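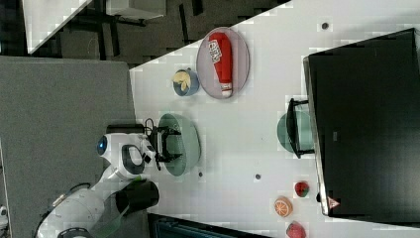
Tips for trying out grippers on kitchen things

Start with the awkward shapes. Anyone can make a new pair of fingers look good on a wooden block! Bowls, colanders and bottles are where you learn something, and they're cheap, so you can be as rough as you like while you get your settings sorted.

Bowls: come straight down over the rim, one finger inside and one out. We tried the Plostoslow fingers and the Wundon ones this way and the Wundon pair won by a mile (the Plostoslow tips are lovely on flat edges, but a curved rim makes them skate). Go slower than you think for the last bit of the drop.

Squeeze bottles: lay them flat and grip near the middle. Set the force low and creep it up. Keep the cap screwed down tight, please learn from me on that one.

Colanders: a joy! There's a rim, a handle and plenty of holes, so you get several tests out of one thing. Try the handle first, then the long side, and write down which way the arm was coming from each time.
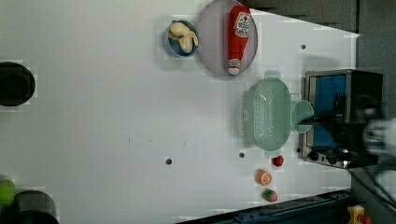 Iker Vidal wrote in to say that he does every grip twice, once with the arm coming in from the side and once from overhead, and only counts it if both hold. He also wipes the finger pads with a damp cloth between makes, as a greasy pad will spoil any comparison. Brilliant tip, and I've pinched it.

Controllers: we ran the Pryor and the Porari with the same fingers and the same list of grips. The Pryor managed 100 good ones out of 138, and the Porari got more, but it was fussier to set up and I swore at it a fair bit. If you only have an afternoon, go Pryor.

Toy fruit: small and round is harder than it looks, so line the pieces up with finger room between them.

Cameras: look straight down if you can, and check that you can still see the rim of each dish when the arm is over it. Mark the spot for every dish with a pencil dot so you can put things back for the next pair of fingers.
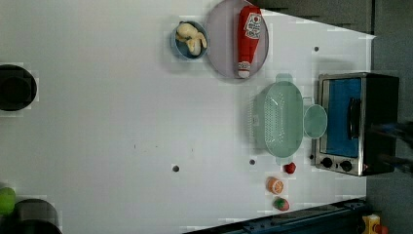
Colander, plate and bottle, seen from overhead.

Next up is soft finger pads, which I can't wait to try on the bowls.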